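Subject: Re: [fendton-hall] Clothing store, what goes where

On Wed, Unai Tejada wrote:

> Estíbaliz, I can do the evening from 6.30. Two questions before then.
> Are we still putting knitwear and fleece together, or does fleece go
> with coats now? And what do you want done with anything that comes in
> shiny wrapping? Last time I left it on and the Cimach people sent
> 2 sacks back.
>
> Also the big scales read 9 kg with nothing on them. I've written it on
> the lid.
>
> Unai

Hello Unai, hello all,

Fleece stays with knitwear. Coats are already too full and the Cifuentes shop has asked for no more until the end of September. If a thing has a lining and a zip all the way down, call it a coat. Otherwise it goes in the soft pile, and that includes sweatshirts and cloth bags.

Wrapping comes off. Cimach won't take anything they can't feel. If it's a sealed packet with a size printed on it, put it on the top shelf and I'll go through it on Wednesday.

Please sort by colour as well this time, just dark and light. The dark reds and browns can go in with the blacks. Check the folds before anything goes in a sack, as we had a damp one in the last lot and it marked everything under it. Straps get tucked in, or tied if they're long.

The total up to the end of last month was 1,361 items, of which 92 were no good and went for rags. I'd like the rag figure written down each evening and not worked out afterwards from the sack weights, especially with the scales as they are. Take 9 off for now. I've asked Deta whether they have a spare set.
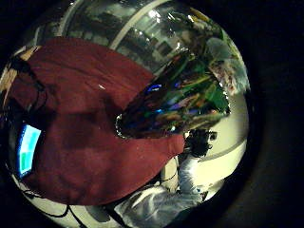 Dark maroon, for the soft pile, with something shiny next to it.

The lights at the far end need switching on separately, by the second door. Please turn both lots off when you go, and put the key back through the office letterbox.

Estíbaliz Calvo
Fendton clothing store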